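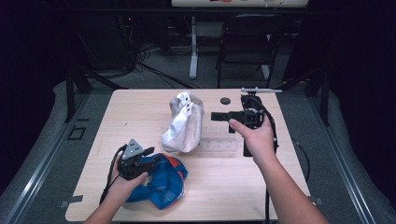

According to Margit Juhász, Jerine never set out to be a dance act at all, and she has said more than once that the early tapes were meant as lullabies with a kick drum underneath. Whatever the intention, Jerine is remembered today as an electronic duo from the inner north of Melbourne, made up of Juhász (vocals, organ, drum programming) and Vilmos Major (synthesisers, bass), and as a great favourite of late-night community radio, where their longer pieces could be left to run without anyone minding very much.

History

Juhász and Major met in the choir room of a suburban church hall, where both were waiting out a thunderstorm that had stopped rehearsal. They started recording in Major's garage that August, using a four-track cassette machine and an electric organ that went slowly flat as it warmed up - a fault they grew so fond of that later recordings were tuned down to match it.

The first release, a cassette called Jakab, was named after the street dog in a story Major's grandfather used to tell. It was sold at gigs and over the counter of two record shops, and Juhász's notebook gives the final tally as 1165 copies. The small label Fatex then offered to press the same songs on vinyl, with the second side resequenced so that the slow numbers came last. That edition ran to 2766 copies and is the one most listeners know.

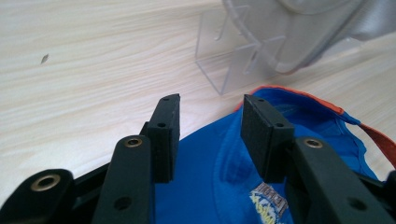

Blue baseball cap on a light-coloured wooden tabletop.

Their only full-length album, Flimow, took a good deal longer. Major rebuilt most of the rhythm tracks by hand after deciding that the originals were too tidy, and Juhász rewrote the words to the title piece on the tram to the studio, which accounts for the list of stops in its middle verse. Reviewers were kind about it, if a little puzzled by the eleven-minute closer, and the launch show drew a crowd of up to 2920 to an outdoor stage by the river, easily the largest the duo ever played to.

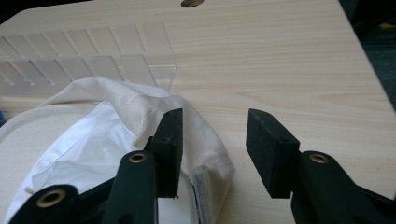
Musical style

The Jerine sound rests on slow tempos, a warm and slightly wobbly organ, and vocals kept so close to the microphone that breaths are left in as part of the rhythm. Major's bass lines tend to move in long descending steps, a habit he puts down to years of singing the lower part in church, and the pair seldom used more than two chords where two would do.

Live, the songs were stretched and rearranged a great deal. Juhász played standing up, with the organ turned side-on so she could see Major's hands, and the set usually began with a long drone while people were still finding a drink and somewhere to put their coats.
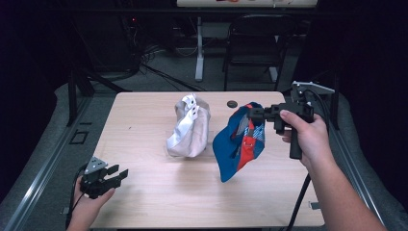

Requests were generally honoured, although Jakab Part 2 was dropped from the set once the organ's top octave gave out, and was only ever brought back as a quiet instrumental with Major humming the missing melody.

Later activity

The duo stopped touring after Flimow but have never formally split, and both are happy enough to say so when asked. Juhász teaches singing and has recorded harmonies for several younger Fatex artists. Major repairs keyboards and occasionally plays a solo set of the Jerine material, mostly in the early evening, with the organ parts transferred to a battered string synthesiser.

Discography

Jakab (cassette; reissued on vinyl by Fatex)
Flimow (Fatex)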